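Blog > Phone and Apps > A watch face of my own

2020-11-17

8 min read

In May I bought a used smartwatch, and since then I have changed the watch face so many times that my family stopped looking when I hold out my arm. I want to write down what I learned about watch face apps, and how I came to make one myself, although I am not a programmer. English is my third language, so please be patient with me if a sentence goes a strange way.

The watch came with six faces already inside. Two of them were nice. The others had gold numbers and false diamonds, and one had a small moon that was always full. I used the plain black one for a week and then I went to the store on my phone to look for something better.

The choice in the store is very large, and it is tiring. I typed "simple watch face" and I scrolled until my thumb was hurting. Many of the results are the same face in different colors, put in the store as separate apps. Some are free but show you an ad on the phone each time you open the settings. Some say free, and then the battery number is hidden until you pay. I do not complain about paying. I complain that I have to install the app before I can find out.

The first one I kept for a longer time was called Drurkmont. It has a dark blue background, thin white hands and a small window for the date. It looked serious, like a watch that a doctor would wear. I paid for the full version on the second day. The full version lets you change the color of the second hand and put the step count at the bottom.

After a month with Drurkmont I noticed that my watch did not live until the evening any more. With the black face from the factory I could go to bed with 25 percent in the battery. With Drurkmont the watch was dead before I had washed the dishes. I read in a forum that a moving second hand wakes up the screen all the time, and that a blue background uses more power than a black one on this kind of screen, because black pixels are simply turned off. I removed the second hand and I gained maybe one hour. So I learned that a watch face is a small program that runs the whole day, and a badly made one eats your battery while you are not looking at it.

There was another thing. When I installed the next face (I will not write the name, the developer is maybe a beginner like me), it asked for my location, my contacts and the right to make phone calls. The face was showing only the hour and the minutes. For what does it need my contacts? I gave it nothing, and it worked the same. Now I always read the list of permissions first. Location I can accept if the face shows the weather. Heart rate I can accept if it shows the heart rate. Everything else I refuse, and if the face stops working after this, I delete it.

I also learned to read the reviews in a different order. At the beginning I looked at the stars. Now I sort by the newest and I look for the words "after update". Very often a face with a beautiful score was good two years ago, and the people who write today say that it freezes or that the date is wrong.

In the summer I found Kurville, and this was the beginning of my hobby. Kurville is an app where you put together a face from ready pieces. You choose a background, then you drag the hands, the numbers and the small fields on it, and you see on the phone how it will look. Then you press one button and it goes to the watch. The free version lets you keep 2 faces at the same time. I thought that this would be enough for me, and of course it was not enough.

My first face was terrible. I put on it everything that I could find: the hour, the date, the week number, the steps, the weather, the sunrise, the battery of the watch and also the battery of the phone. On the phone screen it looked like the cockpit of an airplane, and I was proud. On my wrist I could read nothing. The phone shows you the face three times bigger than it is in reality, and you forget this every time.

For the second face I made the opposite. Only the hour and the minutes, very large, in white. It was readable from the other side of the kitchen. But I missed the date, because I have to write the date on papers at my work, many times a day. The third face had the date. The fourth face had the date in the right place.

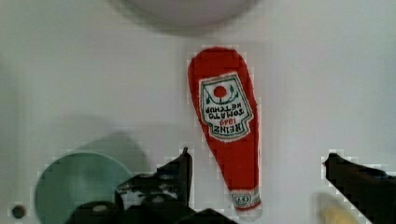

In the comments under my last post Giannakopoulos wrote that I should stop working with the colors and first choose the numbers, because "a bad font you see every time, a bad color you forget after one day." He also wrote that the number one should have the same width as the other numbers, or the time will jump left and right when the minutes change. I had seen this jumping for weeks and I did not know what it was. I thought that my watch was damaged.

I followed this advice and tried different fonts for a whole evening. If you want to test a font, set the time to 11:11 and then to 20:08. The first is the narrowest time and the second is one of the widest. If both sit well in the middle, the font is good. Look also at the number four, open or closed at the top, and decide what you can read faster without glasses. I can read the open one faster. My daughter says there is no difference, but she has young eyes.

After the font I worked on the brightness. White numbers on black look very strong in a dark bedroom. Kurville has a setting for the sleeping mode of the screen, where you can choose a second, weaker version of the face. I made the numbers dark gray there, with only an outline. It saves battery too. With this version my watch comes to the evening with enough power that I can charge it only while I take my shower and have breakfast.

Then there was the question of the format. I grew up with the 24-hour clock and I keep it. When I prepared my face to share with other people, I was told that for users in some countries I must also offer the 12-hour clock with AM and PM, and this took me more time than all the rest. The letters need a place. If you put them on the right side, the time is not in the middle anymore. In the end they went below the minutes, very small, and the date moved to the top. There is also the order of the date, month first or day first. I solved it by writing the month as a word.

In October I put my face in the public gallery of Kurville. I called it Usa, after the name we had for my grandmother's rabbit. This was not the cleverest idea. Several people wrote to me to ask why there is no flag on it, and one was quite angry. I will keep the name anyway.

Usa has been downloaded 1429 times until this morning. I know that for a real developer this is nothing, but I have never before made something that so many strangers have used. Almost 80 of them left a rating. The good ratings have no text, mostly. The bad ratings have a lot of text, and I learned from them. One person explained to me that on a round watch with a flat part at the bottom, the step count was cut in half. I have a fully round watch, so I could never see it. I moved the steps up a little and made a new version the same night, and the person changed the rating from two stars to four. I am still thinking about what is missing for the fifth.

Some small notes, for those who want to try it too.

Wear your face for three days before you show it to somebody. On the first day you love it, on the second day you see the mistakes.

Look at it outside in the sun. My light gray date was completely invisible at the bus stop.

Save a copy before every change. Kurville has no button to go back, or I did not find it. I lost one version where the spaces were perfect and I could never make them the same again.

Do not put the weather if you do not need it. It asks the phone for new data all the time, and most of the day you can look out of the window.

Keep the pictures in the background small. I tried a photograph of our lake, and the face needed several seconds to load when I turned my wrist. By then I had already taken out my phone to see what time it is.

I do not know if I will make a second public face. I have started one with hands, no numbers, but hands are difficult in a different way. When both of them are over the date window you cannot read the date, and this happens always when I need it. Drurkmont had the same problem, by the way, and I paid for it. If somebody has a solution for hands and a date window, please write it in the comments. I have tried to make the hands half transparent, and it looked like a watch under water.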